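Home Tickets Wiki Recordings Team Log out

Folding set: left gripper drops out partway through an episode
Opened by: Cristian Arango
Project: Mumorent, shirt folding
Status: open, waiting on Harish 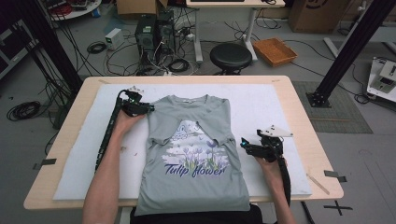 Right, so I've been losing episodes on the T-shirt set and I think I've finally pinned down most of it, but I'd like another pair of eyes before I carry on. We're meant to hand over 600 good folds and I've got 125 I would happily put my name to. The rest are either fine or rubbish and I can't tell which from the file list, hence the ticket!

What happens: I start a recording, do the first fold, and at some point during the second one the left gripper's jaw reading sticks. The position track carries on as normal (lovely smooth line, no jumps), but the jaw opening just stays at whatever it was last. Then it comes back a few seconds later as if nothing had gone on. There's no beep and no message, and the episode saves with a green tick. If you trained on that you'd be teaching the thing to let go of a sleeve without opening its fingers.

Tried so far:

- Swapped left and right grippers. Fault stayed on the left side, so I don't think it's the gripper itself.
- Charged both fully overnight. No change.
- New cable from the Solanki box on the left receiver. Better for an hour, then back to its old tricks.
- Restarted the recorder between every episode. Slow and dull, and it still happened on 7 of them.

Worst file so far is episode 3,241 if anyone wants to look. The jaw line goes flat just as I start bringing the left side in.

Reply from Rajkumari Nigam
Had the same on the towel set in September. Are you on the new recorder build? Mine went away when I rolled back, but I also moved the receiver to a different port the same afternoon, so I can't swear to which one did it. Sorry, not very scientific of me.

Reply from Cristian Arango
Yes, new build. I've moved the port first and left the build alone so we learn something this time. Clean morning so far, but I've had clean mornings before, so I'm not celebrating yet.

One more thing while I'm here. Could the save step please check for a flat jaw track while the hand is moving? Even a yellow warning would do. I'm scrubbing through every episode by eye at the moment and I've started seeing flat lines in my sleep. Valter reckons it's a short script, and he's offered to run it over the old folder too if Harish can give him write access.

Please don't delete the bad ones yet, I've put them in a folder called left_stuck and want them for testing the check.

Reply from Harish Bajpai
Access sorted for Valter. Leave the build where it is until tomorrow and post the count of stuck episodes here before you roll anything back.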